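Broadcast & Production Talk > Live Sport > Outside Broadcast

Thread: Highlights turnaround for second-tier volleyball, is remote edit good enough?
Started in August by kabel_trommel

kabel_trommel wrote:

Hello all. I work for a small production company, Ustatell, and we have won the highlights package for a regional volleyball league. It is our first contract where we must deliver for television and also for the league's own channel. Before this we did only live streams with three cameras and a commentator.

The contract says that the television version must be delivered 43 minutes after the last point. It is a long program with studio links already recorded in the afternoon, so we only fill the match parts. My boss wants to keep the editors at our office in Plitov and send the camera feeds there. I would prefer to put one editor in the truck at the hall. The halls are old and the internet lines in them are not something I trust.

Has anybody done this with a similar delivery time? I would like to hear about real problems, also the small ones.

offtube_olga wrote:

We do handball this way for two seasons now. Remote edit, four matches in one evening, and I would not go back to the truck. The editors are less tired, they can help each other when one match goes to extra time, and the graphics person sits beside them. In the truck your editor is alone with his problem.

What you need is a good logger. If the person who marks the points is slow, then the edit is slow, and it does not matter in which city the editor sits.

ratchet_strap wrote:

I must disagree with olga a little. Handball in her league is played in halls where television comes every week. Kabel_trommel is speaking about old halls. We covered a basketball cup from a sports center in Lustirska and the line was tested in the morning and was perfect. Then the doors opened at 18:00 and the public came in, and the line became very bad. It was shared with the ticket scanners and the bar. We recorded locally, so the match was saved, but the package was late and we paid a penalty.

For a delivery this short I would take the editor in the truck.

kabel_trommel wrote:

Thank you both. The penalty is exactly what I am afraid of. Ours is 1404 for each late delivery, and for our budget this is painful. The profit of one match is less than this.

Olga, do you send all cameras or only the program feed?

offtube_olga wrote:

Program feed and two isolated cameras: the one behind the goal and the one for the benches. The others stay on the recorder and we ask for clips if we need them. In volleyball I think I would send the high camera from behind the court and the one which follows the coaches. Time-outs are very good material when the coach has a microphone.

Ratchet, your story is true but it is a story about a shared line. You can order your own line, or bring bonded mobile as a second way. I would not decide the whole workflow from one bad evening.

ratchet_strap wrote:

It was not one evening, I only told one.

meanwhile_in_mcr wrote:

I read the thread with interest because I am on the receiving side, in a playout center. From our side, I can say that most late packages are late at the end, not at the beginning. The edit is finished, everybody is happy, and then the export takes too long, or the loudness is wrong and we must refuse the file. Please calculate your 43 minutes backward from our quality check. Ask your broadcaster if they accept the program in parts. Some of them will take part one while you still finish part two, and this gives you a lot of air.

Also ask who signs for the delivery time. Is it when you start to send the file, or when it is complete on their server? We had a long argument with a supplier about this word "delivered."

kabel_trommel wrote:

This is very useful. I looked in the contract and it says "received and accepted." So the quality check is inside our time. I did not understand it before. I will ask about delivery in parts.

For the export, we are also renewing the edit machines this month, so I hope it will be faster than last season.

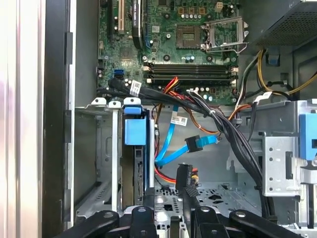 Open case, CPU socket empty.

The idea is that these machines stay in Plitov if we go remote, or one of them is built into the truck if we do not. I must tell my boss which one before the end of the month.

offtube_olga wrote:

Do not spend everything on the processor. Fast shared storage made a bigger difference for us. Three editors on the same growing files is heavy.

lowerthird_larry wrote:

Can I ask a different thing? What do you do for commentary on the highlights? We always fight about this. Our client wants the live commentary cut down, but when you cut a set from 25 points to six, the commentator says "again the same mistake" and the viewer did not see the first mistake.

kabel_trommel wrote:

We planned to use the live commentary, because we have no time for a new voice. The commentator was asked to give the score often and not to refer back so much. He was a bit offended, but he understood.

meanwhile_in_mcr wrote:

Keep the commentary and the hall sound on separate tracks until the end. Then you can take away one bad sentence and the atmosphere continues under it.

ratchet_strap wrote:

On this I agree with everybody. And put one more microphone near the net. The sound of the ball is half of volleyball.

Maybe there is a middle way for the first question. Edit remotely, but for the first 4 matches keep a laptop edit in the truck which can do a simple version. If the line is good in all four halls, you send the laptop home. We did it like this for a client called Mahrous and they were satisfied with the cost.

offtube_olga wrote:

This I can accept. The simple version must be prepared during the match though. If you start it when the line fails, it is already too late.

kabel_trommel wrote:

I showed this thread to my boss. He likes the middle way, mostly because somebody in the truck can also do the interview clips for the league channel. The league wants them before the long program, so the laptop person will have work in every case.

The broadcaster answered too. They take the program in two parts, with the first part after the second set. Our first match is in the oldest hall of the league, of course. I will write here how it went.

Post 1609 in this section | Contact the moderators | Forum rules | Back to top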